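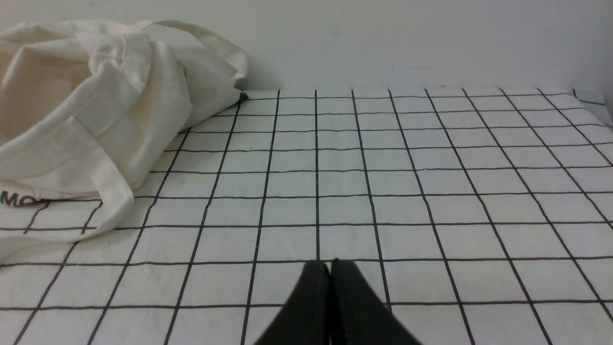 Wer im fünften Satz noch so springt wie im ersten, hat eben Kondition, und Kondition kann man messen, mehr muss man als Trainer gar nicht wissen. So stand es in einer Rückmeldung zur letzten Sitzung, und mit dieser Meinung steht der Verfasser sicher nicht allein. Ich halte sie für voreilig.

Sprungbelastung im Volleyball
Skript zur 6. Sitzung, Vertiefung Spielsportarten
Stand: Juni 2022

1. Was gezählt wird

Die üblichen Systeme bestehen aus einem Sensor am Hüftgurt und einer Auswertung auf dem Tablet. In unserem Datensatz kommen zwei davon vor, Valix und Pivon. Beide geben pro Spielerin eine Sprungzahl und eine Sprunghöhe aus. Was als Sprung gilt, legt der Hersteller fest. Valix arbeitet mit einer Mindesthöhe, Pivon mit einer Mindestflugzeit, und keines der beiden Handbücher begründet den Schwellenwert. Ein flacher Blocksprung der Zuspielerin kann im einen System auftauchen und im anderen fehlen.

Für die Übung heißt das: Zahlen aus verschiedenen Systemen werden nicht in eine Tabelle geschrieben. Wer es trotzdem tut, muss den Umrechnungsweg angeben. Mir ist keiner bekannt, der mich überzeugt hätte.

2. Der Datensatz Cadstead

Grundlage ist eine Trainingsgruppe in Cadstead, aufgezeichnet im April. Der Rohexport enthält 2942 erkannte Sprünge. Nach dem Abgleich mit dem Video blieben 2464 übrig. Die Differenz besteht aus Hechtbewegungen, Ausfallschritten und Sprüngen beim Jubeln, die für die Belastung vielleicht gar nicht so unwichtig sind, wie die Bereinigung unterstellt.

Von den bereinigten Sprüngen entfallen 820 auf die Mittelblockerinnen. Der höchste Einzelwert für eine Spielerin in einer Einheit liegt bei 109. Das klingt nach viel. Ob es viel ist, lässt sich aus der Zahl allein nicht ablesen: Standen dahinter maximale Angriffssprünge oder halbhohe Blockversuche am Netz? Der Export sagt dazu nichts, die Sprunghöhe wird nur als Mittelwert über die Einheit ausgegeben.

3. Zur Behauptung vom fünften Satz

Zurück zur Rückmeldung. Dass die mittlere Sprunghöhe bis zum Ende stabil bleibt, kann an der Ausdauer liegen. Es gibt mindestens drei andere Erklärungen:

a) Der Tie-Break geht nur bis 15. Wer weiß, dass bald Schluss ist, teilt anders ein.
b) Müde Spielerinnen werden ausgewechselt und fallen aus dem Mittelwert heraus.
c) Schwache Sprünge rutschen unter die Schwelle und werden nicht mehr mitgezählt. Der Mittelwert steigt dann, obwohl die Leistung sinkt.

Punkt c wird in der Praxisliteratur fast immer übergangen. Prüfen Sie ihn bitte selbst, bevor Sie in der Hausarbeit von »konstanter Sprungleistung« schreiben.

4. Das Modell Van Hecke

Die Auswertungssoftware Van Hecke verrechnet die Sprünge der laufenden Woche mit denen der Vorwochen und färbt das Ergebnis grün, gelb oder rot. Quotienten dieser Art sind bequem. Sie reagieren aber stark darauf, wie niedrig die Vorwochen lagen. Nach einer Prüfungsphase mit wenig Training ist fast jede normale Woche rot. Nach einem Trainingslager ist fast alles grün, auch bei Spielerinnen mit schmerzender Patellasehne.

Einen Nachweis, dass die Ampel Verletzungen vorhersagt, habe ich in den Unterlagen nicht gefunden. Fallberichte zählen hier nicht als Nachweis.

5. Aufgaben bis zur nächsten Sitzung

Bestimmen Sie den Anteil der verworfenen Sprünge am Rohexport und überlegen Sie, welche Position die Bereinigung am stärksten trifft.

Formulieren Sie eine Sprungdefinition, die ohne Herstellerangaben auskommt. Höchstens vier Sätze.

Suchen Sie eine Studie, die Sprungzahl und Knieschmerz über eine ganze Saison verfolgt, und notieren Sie, wie viele Spielerinnen vor Saisonende ausgeschieden sind.

Abgabe wie immer als eine Datei, Tabellen bitte mit Einheiten.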